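Plerna bin picking set: README and house rules

Status: usable, with reservations. Read the rules before quoting a success rate from this set. Two groups already did it the other way round.

What is in it

Episodes of a robot arm picking blocks out of a metal bin, seen by a fixed camera. There are 100 episodes in 9 folders, one folder per starting layout. Each folder has its own notes.txt. Folder 8 was recorded after a cable change and should not be pooled with the rest until somebody shows it makes no difference. So far we have only been told that it doesn't.

Rules for recording

The Pluketti guideline asks for "representative clutter" and never says what that is. We don't think a handful of blocks on a flat floor is clutter, and we don't use the word in our labels. Write down the layout and leave the adjective out.

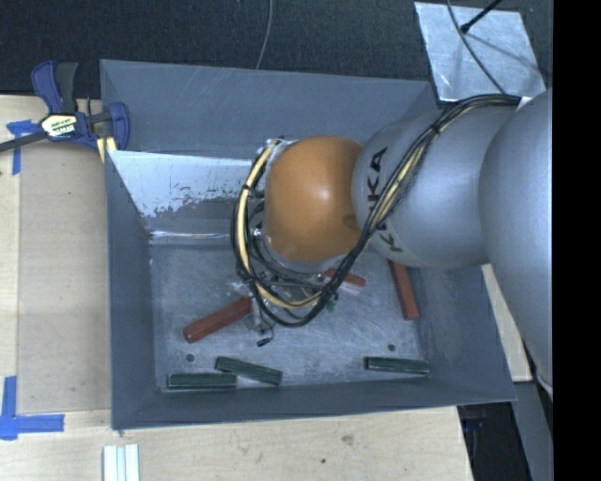
Fixed camera view, KUKA arm over the bin, red and green blocks on the floor.

Cable routing goes in the notes every time. The bundle can cover part of the tooling and part of a block, so a contact label made from this view alone is a guess. Mark it "unseen". Annotators hate that label because it lowers their agreement score. Use it anyway.

Check that the bin is clamped before the first episode and again after the last. If it has moved, the whole batch is out. The Camis checklist lets you correct the offset afterwards, and we tried that once. The numbers looked better than the uncorrected batches, so we threw them away.

Do not wipe down, repaint or swap the bin halfway through a folder. Scratches and worn patches are part of the background, and a model may well be leaning on them.

Rules for reporting

Count a retry as a failure. Baláž scoring counts it as half, and we have never seen a reason given for the half. Operator stops are failures too. There were 13, listed in stops.txt.

Give results per folder. A single average over this set means very little.

Known problems

One camera, one bin, two block colors in the labels. Lighting was never measured. The depth files are roughly aligned and we would not trust them near the bin walls.

Corrections go in the tracker, with the episode number.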